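Spielothek in Fomthorpe öffnet im September an neuer Adresse

Fomthorpe. Die Spielothek der Stadtbibliothek zieht um. Ab September findet man sie nicht mehr im Keller der Bibliothek, sie kommt in das frühere Möbelgeschäft Bennani am Marktplatz. Das hat die Bibliothek in dieser Woche mitgeteilt. Der Mietvertrag ist unterschrieben, und die Malerarbeiten im Erdgeschoss sind schon fertig.

Der neue Raum hat 200 Quadratmeter. Im Keller gab es nur einen schmalen Gang zwischen den Regalen und einen einzigen Tisch, an dem man ein Spiel kurz anschauen konnte. Wer mit einem Kinderwagen kam, musste ihn oben im Foyer stehen lassen. In das Ladenlokal kann man von der Straße ohne Stufe hineingehen. Auch die Toilette wurde umgebaut, sie ist jetzt für Rollstühle breit genug.

Zum Bestand gehören 802 Spiele. Davon kann man 649 nach Hause ausleihen. Die anderen bleiben im Haus und dürfen nur dort gespielt werden. Es handelt sich dabei vor allem um ältere Ausgaben, für die man keine Ersatzteile mehr bekommt, und um einige sehr große Schachteln, die beim Transport schon mehrmals Schaden genommen haben. Im Katalog sind sie mit einem roten Punkt markiert.

Die Ausleihe kostet weiterhin 2 Euro pro Spiel. Die Frist beträgt vier Wochen und kann einmal verlängert werden, wenn keine andere Person das Spiel vorgemerkt hat. Kinder und Jugendliche mit einem gültigen Bibliotheksausweis zahlen nichts. Neu ist, dass man die Spiele auch außerhalb der Öffnungszeiten zurückgeben kann. Dafür wird im Hof eine Klappe eingebaut. Für die ganz großen Schachteln ist sie leider zu klein, diese muss man wie bisher am Schalter abgeben.

Ein Streitpunkt war lange die Frage der fehlenden Teile. Bis jetzt wurde jedes zurückgegebene Spiel am Schalter ganz durchgezählt, während der Kunde wartete. An manchen Nachmittagen reichte die Schlange bis zur Treppe. In Zukunft soll die Kontrolle erst später im Hinterzimmer stattfinden. Fehlt etwas, bekommt der Kunde eine Nachricht und hat zwei Wochen Zeit, um zu Hause zu suchen. Erst danach wird eine Gebühr verlangt. Für gewöhnliche Teile wie Würfel, Sanduhren oder einfache Holzfiguren verlangt die Spielothek gar nichts mehr. Solche Teile werden aus einem Vorrat ergänzt, den die Bibliothek in den letzten Jahren aus unvollständigen Spielen aufgebaut hat.

Die Bibliothek bittet in diesem Zusammenhang um Spenden. Gesucht werden einzelne Würfel in allen Farben, Spielgeld, Pöppel und leere Kartenschachteln. Ganze Spiele nimmt sie auch an, aber nur nach Anfrage und nur, wenn die Anleitung dabei ist. Puzzles werden nicht mehr angenommen. Von diesen liegen im Keller noch so viele, dass ein Teil davon bei der Eröffnung verschenkt werden soll.

Ganz verschwinden wird die Spielothek aus dem alten Gebäude nicht. Die Lernspiele für die Grundschule bleiben bei den Kinderbüchern im ersten Stock, wo sie von den Schulklassen regelmäßig benutzt werden. Auch die Sammlung der Schachbücher zieht nicht mit um.

Mit dem Umzug bekommt Fomthorpe außerdem einen regelmäßigen Spieleabend. Er ist für jeden Samstag ab 18 Uhr geplant und endet um 22 Uhr. Man braucht keine Anmeldung, und auch Personen ohne Ausweis sind willkommen. An einem Tisch werden jedes Mal die Regeln eines bestimmten Spiels erklärt. Den Anfang macht Plumamlow, ein Würfelspiel für zwei bis fünf Personen, bei dem man Obstgärten anlegt und die Ernte rechtzeitig zum Hafen bringen muss. Es ist seit dem Frühling das am meisten vorgemerkte Spiel der Spielothek. Deshalb wurden zwei weitere Exemplare gekauft, eines davon bleibt dauerhaft im Haus.

Getränke darf man am Spieleabend mitbringen, aber nur in Flaschen mit Verschluss. Essen ist an den Spieltischen nicht erlaubt. Im vorderen Teil des Ladens, beim Schaufenster, wird es dafür eine kleine Ecke mit Stehtischen geben.

Die Nachbargemeinde Taltuven beteiligt sich an der Miete. Als Gegenleistung gelten die Ausweise der dortigen Gemeindebücherei auch in Fomthorpe. Taltuven hatte bis vor einigen Jahren selbst ein kleines Spieleregal, das aus Platzgründen aufgelöst wurde. Der Vertrag zwischen den beiden Gemeinden läuft zunächst drei Jahre. Wer aus Taltuven mit dem Bus kommt, steigt am besten an der Haltestelle Marktplatz aus. Parkplätze gibt es direkt vor dem Laden keine, das Parkhaus hinter der Post ist aber abends bis 23 Uhr geöffnet.

Während des Umzugs bleibt die Ausleihe für zwei Wochen geschlossen. Spiele, deren Frist in diese Zeit fällt, werden automatisch verlängert. Mahnungen werden nicht verschickt. Vormerkungen bleiben bestehen, die Reihenfolge ändert sich nicht. Der Katalog im Internet ist in dieser Zeit weiter erreichbar, er zeigt jedoch alle Spiele als nicht verfügbar an.

Die Öffnungszeiten werden etwas länger als bisher. Unter der Woche ist die Spielothek von 14 bis 18 Uhr geöffnet, am Wochenende nur zum Spieleabend. Vormittags können Schulen und Kindergärten den Raum nach Absprache benutzen. Ob es auch eine Öffnung in den Weihnachtsferien geben wird, ist noch nicht entschieden.

Zur Eröffnung wird ein Programm für Familien vorbereitet. Den genauen Termin will die Bibliothek bekannt geben, sobald die Regale geliefert sind. Anfragen zu Spenden werden am Schalter der Stadtbibliothek und per E-Mail beantwortet.
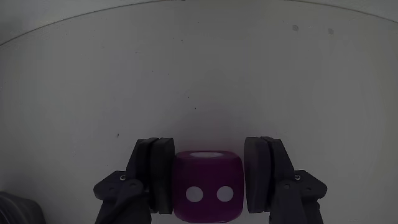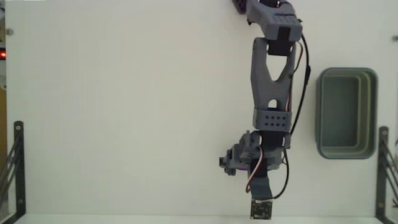
Erstes Bild: Würfel in Magenta mit weißen Augen. Zweites Bild: helle Arbeitsfläche, rechts ein Kunststoffbehälter. Fotos: Redaktion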